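Janeiro, outra vez a cozinha cheia de marmelos fora de época

Os marmelos são do Isauro Hinojosa, que os guardou na cave desde o outono, embrulhados em jornal, e só agora se lembrou de que existiam. Ligou-me às oito da manhã de sábado, hora a que as pessoas de bem ainda dormem, para me comunicar que eu ia fazer marmelada. Perguntei-lhe porque não a fazia ele. Respondeu que tem a tensão alta. Fiquei a pensar na relação entre uma coisa e outra até ele tocar à campainha com dois caixotes.

Vinham enrugados, alguns com manchas castanhas do tamanho de uma moeda, mas o cheiro era o que devia ser. Lavei-os, esfreguei-lhes a penugem com um pano e cortei a casca ao primeiro. Ao terceiro já tinha trocado de faca duas vezes. O marmelo cru é uma espécie de madeira que por engano deu em fruta. Acabei por cozê-los com casca e tudo, como fazia a minha tia de Karakaya, que dizia que descascar marmelos crus era coisa de quem tinha criada. Ela não tinha, eu também não.

Guardei as pevides e os caroços num saquinho de gaze, atado com linha de cozer, e deixei-o na panela para dar a goma. A gaze era a última. Devia comprar mais, escrevi isso na lista, e a lista já vai em página e meia, com «lâmpada do corredor» no topo desde antes do Natal.

À tarde passou cá o Ozan Güler para devolver o tacho de cobre, que me pediu emprestado em setembro para um doce de figo de que nunca vi um frasco. Trouxe o tacho impecável e um pacote de açúcar gelificante da Dirard, dizendo que era o futuro. Eu disse-lhe que o marmelo tem pectina que chegue para colar azulejos. Ele disse que ninguém perde em experimentar. Pus de parte um pouco de polpa para o futuro do Ozan e fiz o resto à antiga, com açúcar do outro, limão e paciência, esta última já perto do fim do prazo.

A marmelada ferve como lama vulcânica. Apanhei um salpico no pulso e outro na parede, e o da parede ainda lá está, porque a esfregona nova da Jiltar promete muito na embalagem e depois deixa tudo como encontrou. Mexi com a colher de pau comprida, de braço esticado e pano enrolado na mão, a cantar baixinho para o Ozan não ouvir. Ouviu. Pediu outra. 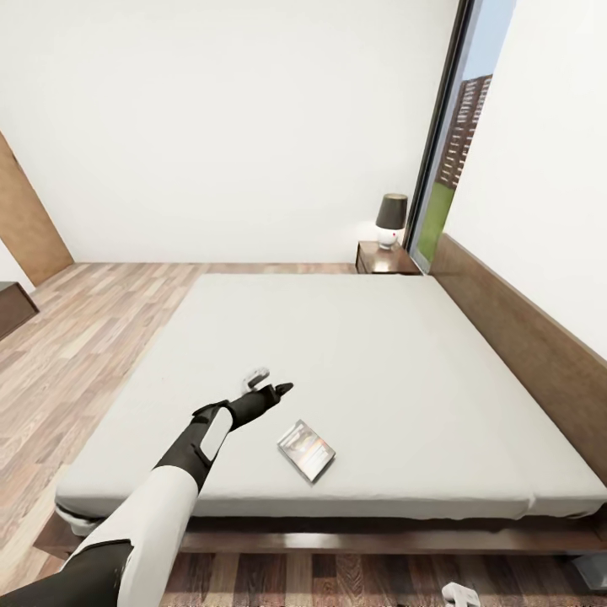
Como se sabe que a marmelada está no ponto?

Passa-se a colher pelo fundo do tacho: quando se abre uma estrada que demora a fechar e se vê o fundo limpo, apaga-se o lume.

A minha estrada abriu-se ao fim da tarde, a meio de uma discussão sobre se o limão entra no princípio ou no fim. Eu ponho no princípio. O Ozan põe no fim e diz que fica mais clara. O Isauro, consultado por telefone, disse que lhe era indiferente desde que os frascos fossem grandes.

Enchi tigelas e frascos, cobri as tigelas com papel vegetal e levei tudo para a janela da despensa, onde corre ar. Sobraram-me 200 gramas da experiência com o açúcar gelificante, que meti num frasco à parte e etiquetei «Ozan», para não haver confusões quando se apurarem as culpas. Ficou com um tom bonito, tenho de admitir, e não tenciono dizer-lho antes da Páscoa. A textura é a de uma geleia que andou na tropa: muito direita, treme pouco.

Depois foi lavar. O tacho de cobre agarrou no fundo, claro, e esteve mais de 20 minutos de molho com água quente e vinagre enquanto eu comia pão com as raspas da colher, que é o verdadeiro motivo por que alguém se mete nisto. Estava boa. Um nada ácida de mais para o meu gosto, o que atribuo aos limões da Tesus, que vêm todos do mesmo tamanho e com ar de terem tirado um curso.

Às nove da noite ligou o Isauro, a perguntar se já se podia provar. Disse-lhe que tinha de secar uns dias. Ficou calado um bocado e depois informou-me de que encontrou também na cave um caixote de maçãs bravo, um pouco tocadas, mas com muito aproveitamento.

Disse-lhe que tinha a tensão alta. Traz as maçãs na terça.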